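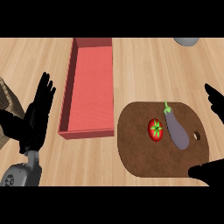 Open tray in red and pink on a light wooden surface.

Flelside Rural Network - Progress Report to the Funder
Reporting period: second half of the build year
Prepared by Agathe Ferrand, program manager

Last updated: November

1. Where we are

The replacement of the older radio equipment in the Flelside network is behind the plan we agreed with you in the spring, but the core work is finished. The new core went live at the Craddock exchange and has carried all voice and data traffic since then. The old core is still powered on as a fallback. We plan to shut it down once the last group of masts has been moved over.

The grant covers 417 premises that had no usable fixed line or mobile signal when the application was made. Most of these can now get service. The ones that can't are nearly all in the upper valley, where three masts are still on the old vendor's equipment.

2. Change of supplier

You asked for a fuller account of the supplier change than we gave last time. The original radio units came under a support contract that we chose not to renew after the security review. Othmane Hajji led the replacement tender. Two bids met the technical requirements, and the contract went to Waretti. Peltex supplies the routers and the power units, as before.

The two sets of equipment don't hand calls over to each other well. During the changeover, a person driving from one side of the valley to the other may lose a call near the Craddock turnoff. We told customers about this by letter and text message. Complaints went up in the first month and have since fallen, though they are still higher than before work began.

3. Outages

There was one serious outage in the period. A software update to the new core was loaded overnight and the network did not register phones correctly when it restarted. Service was lost at 2:40 a.m. and came back in stages over the next 7 hours. Emergency calls could still be made by customers in range of another operator's mast, but in the upper valley that is not the case for everyone. We reported the outage to the regulator the same morning.

Natália Moreira's review found that the update had been tested against the new masts only, and that the fault came from a setting used by the old ones. Updates are now tested against both. We have also moved the work window so that two engineers are on site at the exchange for any change to the core - previously one was on site and one on call.

4. Security work

The access controls required under condition 4 of the grant are in place. Remote access by suppliers is logged and has to be opened by our own staff for each visit. Genji Katayama has taken over as the named security contact. His details were sent to your office separately.

The outside test of the network has been done and the draft findings are with us. None of them is rated critical. We would like to send you the final version, with our responses, and not the draft. Please let us know if that is a problem under the terms.

5. Budget

Spending on masts and radio units is within the approved amount. Spending on labor is over, mainly from keeping two networks running side by side for longer than planned. We have covered this from contingency. If the upper valley masts slip past the winter, contingency will not be enough and we would need to talk to you about moving money from the customer equipment line, where we bought 1000 indoor receivers at a lower price than budgeted.

6. Next period

- Move the three upper valley masts to Waretti equipment. Two need road access that is often closed by snow, so the dates depend on weather.
- Shut down the old core and return the leased floor space at Craddock.
- Send the final security test report.
- Repeat the customer survey. Ysaline Aubert is handling this and will use the same questions as last year.

We ask for your agreement to move the completion milestone back by one quarter. The total grant amount would not change. A revised schedule is attached, and Othmane can take questions on it.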